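Slide 1, title. Wait for people to find their seats. Say hi, say thanks for having me, plug Grostcombe's Saturday market if the room feels friendly.

OK so I want to talk about small-town money. I grew up thinking cash was cash, and then I moved to Grostcombe and found a jar of Lambert tokens by the register at the bakery. I had no idea what I was looking at! You could buy bread with them. You could get your bike fixed with them. You could not, sadly, pay the gas bill (I tried).

Slide 2. Ask for hands - who has ever used a local currency? Gift cards don't count. Wait a beat, people are slow to put a hand up.

Slide 3, how it works. You swap regular dollars for tokens at the Kidum hardware store, you spend them in town, and the shops spend them with each other. When I started keeping notes in November there were 9 shops signed up and 300 tokens out the door. Now it's 1,679 tokens. Don't rush this number, last time I mumbled it.
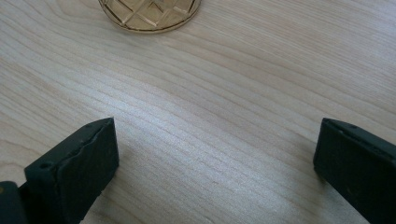 Reading time: 3 minutes

Slide 5. The part I got wrong. I figured people would spend them fast, and lots of people just kept them in a drawer. They liked having them. Great for the drawer, lousy for the bakery - a token that sits still isn't buying anybody's bread. Tell the story of my own coat pocket, three tokens, whole winter.

Slide 6, Dular. They tried the same thing one valley over with paper notes, and the notes went through the wash. Pause for the laugh, if there is one. They also let folks pay part of their rec center fees with them, and I'm still jealous of that.

Slide 7. What I'd ask before starting one: who takes them first, and where do those shops spend them next? If the grocery store can't get rid of its pile, it quits. Skip the chart if we're running long.

Questions. Somebody will ask about taxes. Yes, the shops still pay them, in dollars.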